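Zisari評価キット 導入説明 発表者ノート
Skarnden 技術部 発表用原稿(5月改訂)

スライド1 表題
挨拶は短く。持ち時間は14分、質疑は別枠。価格表は配布資料の末尾にあるので、口頭では触れない。

スライド2 対象範囲
今日扱うのはZisari評価キットのみ。量産ライン向けのDullitzは対象外とする。質問が出た場合は休憩時間に個別対応。
キットの用途は、卓上マニピュレーションの方策を実機投入前にシミュレーション上で比較すること。実機の性能保証に使うものではない点を最初に述べておく。

スライド3 構成
キットは3つの部分からなる。シーン定義、アームの制御インターフェース、評価ランナー。
シーン定義はテキスト形式で、作業台、棚、背景の什器、対象物を個別に差し替えられる。対象物の初期姿勢は乱数シードで固定できる。
制御インターフェースは関節位置指令と手先姿勢指令の両方を受ける。切り替えは起動時のみ。実行中の切り替えは現行版では未対応。
(ここで構成図を指す。矢印の向きについてよく聞かれる。観測が左から右、指令が右から左。)

スライド4 導入手順
標準的な導入は5営業日。初日に環境構築、2日目に付属シーンの動作確認、残りで顧客側の方策を接続する。
つまずきやすいのは座標系。手先姿勢指令の原点はアームのベースで、作業台の隅ではない。前回の導入先ではここで半日を失っている。手順書の該当箇所を必ず読み上げること。
GPUの要件は配布資料の6ページ。並列実行数を増やす場合はメモリが先に足りなくなる。

スライド5 評価項目
成功判定、所要ステップ数、接触力の最大値を記録する。
成功判定はタスクごとに記述する。付属の判定条件は緩めに設定してあるため、そのまま社内報告に使わないよう注意を促す。
接触力は物理エンジンの出力値であり、実機の力覚センサ値とは直接比較できない。比較したい場合はTannousの較正モジュールを別途契約。今回の見積には含まない。

スライド6 卓上シーンの例
画面を切り替え、5秒ほど間を置く。

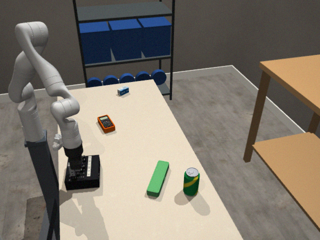
図4 卓上シーンのレンダリング。グリッパーが黒い電子機器の上面に達した時点。

説明の要点は対象物の混在。角のある箱、マルチメーター、円筒形の缶が同じ台に載っており、把持の向きを一種類に決め打ちした方策では対応しにくい。
黒い機器の上面にはつまみ類がある。グリッパーの指も暗色なので、このカメラ位置では指先と操作部の境界が読み取りにくい。画像入力の方策を評価する際は、視点を追加した条件と必ず並べて比較する。
手前左には機材の影が大きく落ちている。照明条件は設定ファイルで変更可能。影の有無だけを変えた比較は、設定を1行書き換えれば実行できる。
奥の棚と右側の木製の台は背景として扱う。背景を外した条件も用意できるが、外すと認識の成績が実環境より良く出る傾向がある。営業資料に載せる数値は背景ありの条件で取得すること。

スライド7 制約事項
読み飛ばさない。
柔軟物と液体は未対応。缶は剛体として計算しており、つぶれは再現しない。
機器のつまみは、標準設定では筐体と一体の形状として扱う。回す、押すといった操作を評価するには、可動部を定義した別モデルが必要になる。モデル作成は有償で、納期は形状データの受領後に回答する。
印刷文字の細部は、標準解像度では判読できないことがある。文字認識を含むタスクでは解像度を上げ、実行時間の増加を見込んでおく。

スライド8 契約と支援
評価ライセンスは6か月、延長は1回まで。問い合わせ窓口は導入時に案内する。シーンの追加依頼は月末締めで受け付け、翌月の更新に含める。

予備スライド
ログ形式の一覧。質疑で求められた場合のみ表示。接触力の単位はN、時刻はシミュレーション内時刻で記録される。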